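Search this manual
Enter a word or part number
Search

Section 4. Installing the side alert kit on a truck

The Ramitz side alert kit warns the driver when a cyclist or a person on foot is next to the truck on the passenger side. The kit has two sensors, one control box, one cab display and one outside speaker. Before you begin, read Section 2 (Tools) and check that the kit number on the box is the same as on your order.

CAUTION: The kit helps the driver. It does not replace the mirrors. The driver must always look in the mirrors before every turn, also when the display shows green.

4.1 Mounting the sensors

1. Park the truck on level ground, set the parking brake and take out the key. Put chocks at the wheels.
2. Disconnect the negative cable of the battery.
3. Clean the side rail where the sensors will be placed. Paint may stay, but loose rust must be removed.
4. Hold the first bracket behind the front wheel and mark the holes. The arrow on the bracket shows to the front of the truck.
5. Mark the second bracket in front of the rear wheels, at the same height as the first one.
6. Drill the holes and treat the bare metal against rust. Let it dry completely.
7. Fix the brackets with the Allen screws from bag B. Do not use longer screws, they can touch the cable channel.
8. Click the sensors into the brackets. The cable must come out on the lower side, so that water runs away from the plug.

NOTE: If the truck has side guards, the sensors must be mounted on the outside of the guard. A sensor behind a guard will give an alarm all the time.

4.2 Connecting the cables

1. Bring both sensor cables to the control box in the cab. Use the long cable, part 489, for the rear sensor.
2. Keep the cables away from the exhaust and from every part that moves. Fasten them with the clips.
3. Connect the red wire to the ignition feed, over the fuse that comes with the kit.
4. Connect the green wire to the turn signal on the passenger side. Without this wire the outside speaker stays silent.
5. Connect the black wire to the chassis.
6. Connect the battery again.

CAUTION: Never connect the red wire directly to the battery. The control box will then stay on overnight and empty it.

4.3 First test

For this test two persons are necessary. One sits in the cab, the other walks with a bicycle beside the truck. The engine stays off.

1. Turn the key to the ignition position and wait 10 seconds. The display shows green.
2. Ask the helper to walk slowly with the bicycle from the rear of the truck to the front. The display must change to amber near the rear sensor and stay amber until the helper has passed the front wheel.
3. Switch on the turn signal and repeat. The display must now change to red, and the outside speaker must be heard.
4. If there is a gap between the two sensors, turn the rear bracket a little to the front and repeat from step 2.
5. Write the result on the test card and keep it in the cab.

NOTE: The control box keeps the last 3,093 alerts. When the memory is full, the oldest alert is deleted. Reading the memory after a collision is explained in Section 7. Please do not disconnect the control box before the memory is read.

Fleets with Sutanto trailers need the extra bracket set, because the rail of these trailers is too narrow for the normal one.

Text of this section: Banafsheh Hassanpour 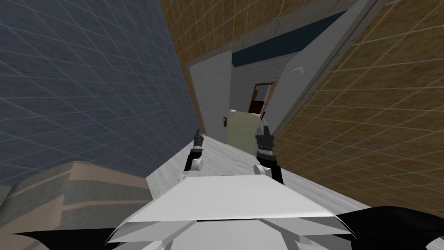
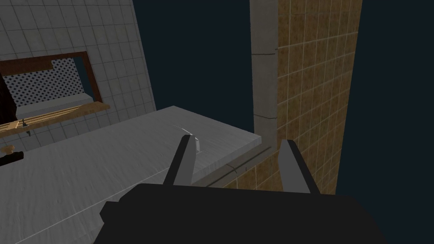
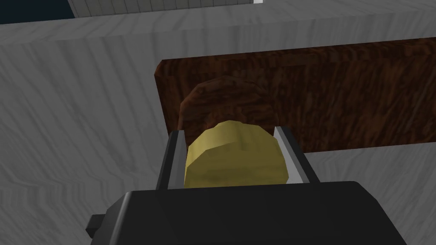
Computer-rendered views. First: two robot arms in a corridor. Second and third: gripper fingers from close by.

Related sections
Section 2. Tools
Section 5. Daily check for drivers
Section 6. Cleaning the sensors in winter
Section 7. Reading the alert memory after a collision
Rollex mirror heater: wiring together with the side alert kit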